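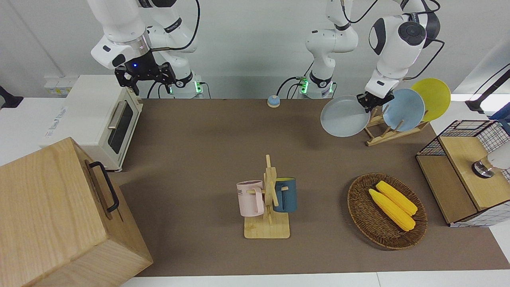 Kitchen things out on the table.

Search this site Go

Leave it out

March, by Hedvig Brekke

I have lived in four flats, and in every one the person showing me round opened the kitchen cupboards before anything else. Look at all this storage, they said. I used to be impressed. These days I think most small kitchens have too many cupboards, and that the people who cook in them would be better off with more flat surface and a few hooks.

My present kitchen, in Kokside, has eleven cupboard doors. When I moved in I filled the lot. It took me two winters to notice that I was using the same bowl, the same pan and the same three mugs, and that all of them lived on the draining board. The rest was in the dark. I had a fish kettle in there. I had two salad spinners, one of them still in its box with the Lindqvist sticker on the lid.

A cupboard hides what you own from you. It also hides food. Onions sprout in there, and potatoes go soft, and then the whole lot goes in the bin and you buy more. I started leaving vegetables out in a basket and I throw away much less now. I can't give a figure for it, but the bin bag tells me.

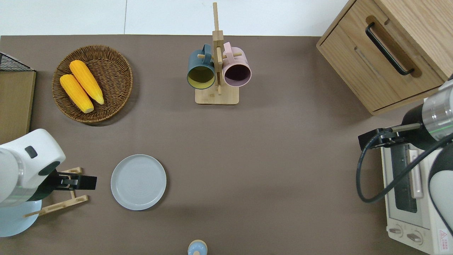 Corn cobs in a wicker basket, with a mug tree at the back of the table.

My neighbour Gunnel Granström disagrees with nearly all of this. Her kitchen was refitted last year by a firm called Ernik, and every surface is bare. The kettle has its own cupboard. The toaster comes out on a sliding shelf, and the shelf alone cost her £359. She says she can't think with things lying about, and I believe her. She also says that anything left out gets greasy, and she has a point there – the wall beside my cooker needs wiping more often than I'd like.

But I have watched her make tea. She opens four doors and a drawer, then shuts them all again. If that happens six times a day it is a lot of doors, and she has a bad shoulder. I take a mug off a peg and put it back on the same peg when it's washed.
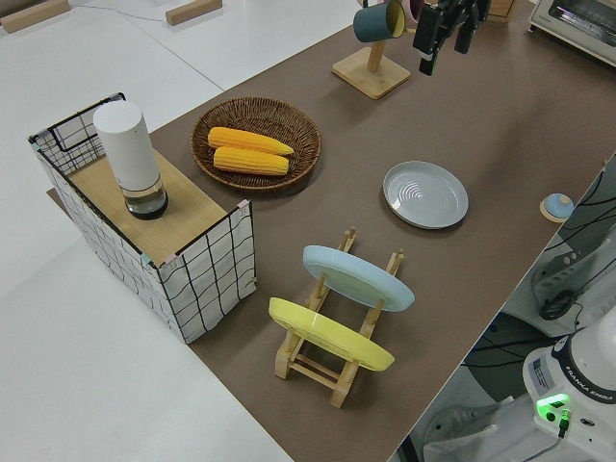

There is also the money. When I asked for a price on replacing one corner unit, the kind with the revolving shelves, I was told almost £1000 fitted. I took the old unit out instead and put a plain shelf across the gap. The timber, brackets and paint came to £135. It isn't level at the left end, and I keep the heavy things at the right.

I don't think everyone should rip out their cupboards. Cleaning products need a door if there are small children about, and so do medicines. Flour is best shut away in a tin. Anyone with a cat will have their own list. What I object to is the idea that a kitchen is only tidy when it looks as if no one eats there. Estate agents like that kind of kitchen. I have to cook in mine twice a day.
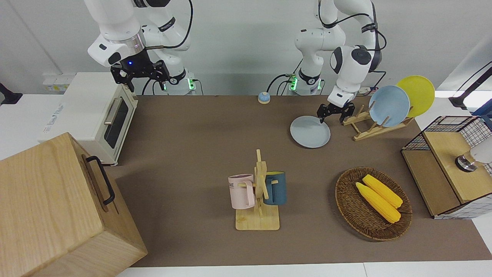
Doesn't everything get dusty?

Things you use every day don't have time to. If something on an open shelf has dust on it, wash it and ask whether you still want it. I gave away a jelly mould and a whole set of Testo ramekins on that basis, and I haven't gone looking for either of them.

Last updated: March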